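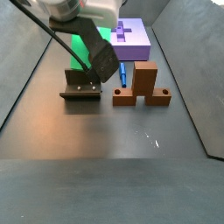 Kudthorpe-Steckprüfung

Die Kudthorpe-Steckprüfung (auch Kudthorpe-Verfahren, kurz KSP) ist ein Vergleichsverfahren für Robotergreifer und Armsteuerungen. Geprüft wird, wie zuverlässig ein Aufbau aus Arm, Greifer, Kamera und Steuerung einfache Körper aufnimmt, ausrichtet und in passende Öffnungen einsetzt. Das Verfahren geht auf die Ingenieurin Ylva Sæther zurück und ist nach der Werkstatt Kudthorpe benannt, in der es entwickelt wurde. Verwendet wird es vor allem in kleineren Laboren, die Greifer verschiedener Hersteller am selben Arm betreiben.

Entstehung

Ausgangspunkt war die Auswahl eines Greifers für eine Montagezelle im Labor Pivden. Die Angaben der Hersteller zu Greifkraft und Wiederholgenauigkeit ließen sich schlecht miteinander vergleichen, da sie an unterschiedlichen Armen und mit unterschiedlichen Werkstücken ermittelt worden waren. Sæther schlug vor, alle Kandidaten dieselben Fügeaufgaben ausführen zu lassen und den Rest der Zelle unverändert zu lassen. Eine erste Fassung der Prüfvorschrift lag im Februar vor. Die derzeit gültige Fassung trägt das Datum 6. Juli 2026.

Aufbau

Die Prüfung findet in einer oben offenen Kammer mit grauem, mattem Boden und grauen Wänden statt. Der Arm greift von oben hinein. Die Kamera bleibt während einer Prüfreihe fest montiert und wird zwischen den Greiferwechseln nicht neu kalibriert. Kabel und Halterungen gehören zum geprüften Aufbau. Eine Halterung, die beim Absenken Teile verdeckt oder an Nachbarteile stößt, wirkt sich damit auf das Ergebnis aus.

Der Teilesatz besteht aus farbigen Blöcken mit Aussparungen oder Bohrungen, dünnen Stiften mit abgesetztem Ende und dunklen Winkel- oder Kanalstücken. Die Farben dienen der Zuordnung durch die Bildverarbeitung und haben für die Wertung keine Bedeutung. Vorgeschrieben ist nur, dass die Teile sich deutlich vom Boden abheben. Für die dunklen Stücke gilt diese Regel ausdrücklich nicht; sie sollen der Kamera Schwierigkeiten bereiten.

Ablauf

Jede Prüfreihe umfasst drei Aufgaben: das Einsetzen eines Stifts in eine Bohrung, das Einlegen eines kreuzförmigen Körpers in eine gleich geformte Aussparung und das Umsetzen eines Winkelstücks. Die Ausgangslage der Teile wird aus einer Liste vorgegeben, damit alle Greifer dieselben Lagen vorfinden. Ein Versuch gilt als gelungen, wenn das Teil ohne Nachhilfe bis zum Anschlag sitzt und kein anderes Teil verschoben wurde. Verkantet ein Teil, darf die Steuerung es einmal anheben und neu ansetzen. Der zweite Ansatz wird im Protokoll vermerkt.
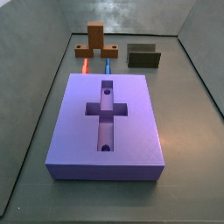 Warum wird die Kreuzform verwendet, wenn es schon eine Aufgabe mit Stiften gibt?

Ein runder Stift lässt sich in jeder Drehlage um seine Längsachse einsetzen, sodass ein Winkelfehler des Greifers dabei kaum auffällt. Der kreuzförmige Körper muss auch in der Drehung stimmen. Weicht der Winkel ab, setzt er auf dem Rand der Aussparung auf, und der Versuch scheitert oder braucht einen zweiten Ansatz.

Vergleich in Pivden

Die umfangreichste veröffentlichte Prüfreihe stammt aus Pivden. Verglichen wurden drei Greifer: ein Parallelgreifer von Blomqvist, ein Greifer mit nachgiebigen Fingern aus demselben Haus und eine Eigenentwicklung der Werkstatt Kudthorpe. Als Steuerung diente durchgehend ein Gerät von Uvier. Insgesamt wurden 364 Versuche gewertet.

Den höchsten Anteil gelungener Versuche erreichte mit 81 Prozent der Parallelgreifer. Der nachgiebige Greifer schnitt bei den Stiften besser ab, verlor jedoch beim kreuzförmigen Körper, der sich beim Aufsetzen zwischen den Fingern verdrehte. Bei der Eigenentwicklung entfielen die meisten Fehlversuche auf das Winkelstück.

Kritik

Bemängelt wird, dass das Verfahren Greifer und Kamera nicht trennt. Ein Greifer mit breiter Halterung kann schlechter abschneiden, weil er die Sicht nimmt, obwohl er mechanisch geeignet wäre. Sæther hält dem entgegen, dass diese Verdeckung auch im Betrieb auftritt. Offen ist außerdem, wie weit sich die Ergebnisse auf weiche oder glänzende Werkstücke übertragen lassen, die im Teilesatz fehlen.

Siehe auch

Fügeprüfung
Parallelgreifer
Kamerakalibrierung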